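Studio notebook, December, a little after 9 in the evening

Back on the Lamilo record tonight. We have drums and bass for all of the songs now, guitars for most of them, and exactly one lead vocal I'd let another human being hear. Writing this down while I still remember what I did, mostly for Imelda, who's in tomorrow before me.

Drums first. I pulled up "Bosman" (working title, the band swears they'll change it, they won't) and the kick was still fighting the bass all through the second verse. I'd been boosting the kick for days and getting nowhere, so I took all of that off and cut the bass a bit at 252 instead, and wow, there it was! Much happier. The snare got boxy when I soloed it but in the mix it's lovely, so I left it alone and I'm asking everyone else to leave it alone too please.

Tempo map: the band played the bridge to their own clock, and it speeds up by a fair bit. Imelda Sarmiento and I went back and forth on whether to fix it. She wants it on the grid, I want it loose. We tried it her way for an hour and the bridge just sat there like a wet sock, so for now it's back to the original take. Session is saved as version 30 (yes, thirty, I know). The gridded one is 29 if anybody wants to argue.

Guitars. Double-tracked the chorus part through the little Hivano amp, mic right up on the cone, then another pass with the mic backed off toward the door. The backed-off one has all the air. Panned hard left and right they were too wide and the middle of the song fell out, so I pulled both in. There's a buzz on the left track in the last chorus, only when the chord rings out. I think it's the cable but I ran out of patience before I ran out of cables. Somebody check.

Vocals. Seven takes of the Fliltmont song. Take 2 has the best first verse, take 6 has the best everything else, and take 7 is the one where he laughs before the last line and I'm keeping that laugh if I have to fight the whole band over it. Comp is half done. I haven't touched the breaths yet and I don't want anyone cleaning them up with a plug-in, they're part of it.

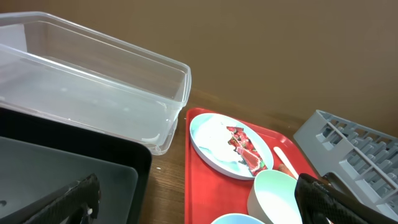

Reverb on that vocal is the short plate, mixed low. I had the long hall on there first and it sounded like he was singing from the bottom of a swimming pool, which is great for the outro and awful for the words. So: plate until the last chorus, then ride the hall up slowly. The automation is drawn in but it's rough.

Bounced a mix and listened in the car. Too much top end on the cymbals, bass is finally right, tambourine is way too loud (my fault, I love a tambourine). The song runs 301 seconds, and I'd like to lose the second half of the intro. Haven't told the band that yet.

For tomorrow: finish the vocal comp, find that buzz, turn down the tambourine, and call the keyboard player about the organ part. He wanted to come in at noon but the room needs to be set up for strings by then, so morning or not at all.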